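Search this site Enter keywords Search

Call for Participants: Household Waste and Recycling Study

The Grunance Institute for Public Services invites residents of Giltdale and Jonville to take part in a study of how households sort, store and set out their waste. The study is carried out for the Giltdale Joint Sanitation District, which will use the results in preparing its next collection contract. Applications are open until 14/09/2026.

Purpose of the study

The District changed its list of accepted materials in May and has since received a large number of questions from residents, chiefly on bottle caps, food cartons and coated paper. The Institute has been asked to find out which of the printed instructions are understood, which are not, and how much space and time sorting takes up in homes of different sizes. Findings will be published in a report open to the public. No household will be identified in it.

Who may apply

The study will enroll 400 households, of which 200 will be in Giltdale and 200 in Jonville. Applicants must:

- be 18 years of age or older;
- have lived at their present address for at least six months;
- receive curbside collection or share a collection point with other units in the same building;
- expect to remain at the address until the end of the study.

Renters and owners are equally welcome. Applications from apartment residents are especially encouraged, as this group was underrepresented in the previous survey. Only one person per household may enroll, although other members may help with the tasks. Employees of the District and of its collection contractors, and members of their immediate families, are not eligible.

What participants will do

Participation lasts eight weeks. Each participant will complete an opening questionnaire, keep a short weekly diary of what is set out for collection, and attend one sorting session in person. The diary takes a few minutes per week and may be kept on paper or online. A closing interview will be held by telephone.

Sorting sessions last 75 minutes and take place at the Institute's Jonville office, which is accessible by wheelchair. Participants will be asked to place common household items into labeled containers and then to answer questions on the choices they made. There is no score, and no preparation is needed. 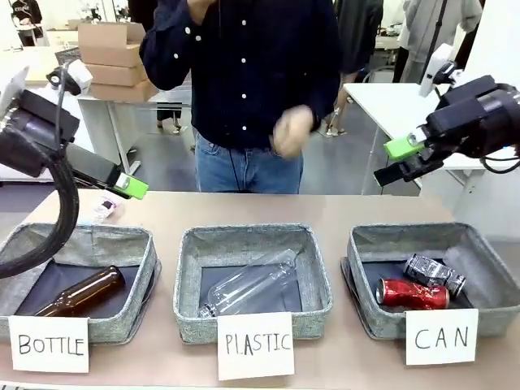 Labeled baskets with a glass bottle, a plastic bottle and crushed cans.

Compensation

Participants who complete all parts of the study will receive a payment of $75. Those who withdraw after the sorting session but before the closing interview will receive a partial payment. Parking at the Jonville office is free of charge, and bus fare will be refunded on request.

Privacy and consent

Participation is voluntary, and a participant may withdraw at any time without giving a reason. Names and addresses will be stored separately from diary entries and questionnaire answers. A written consent form will be mailed with the acceptance letter and must be signed before the first questionnaire is completed.

How to apply

Application forms are available at the Institute's front desk and at the public libraries in Giltdale and Jonville. Completed forms may be returned in person or by mail. Please write reference number 3241 on the envelope. Forms received without an address or signature cannot be considered.

Applicants will be notified in writing whether or not they are selected. If more eligible applications are received than there are places, selection will be made by random draw within each town. Applicants who are not drawn will be placed on a waiting list unless they ask to be removed. Materials in large print and in Spanish may be requested on the form.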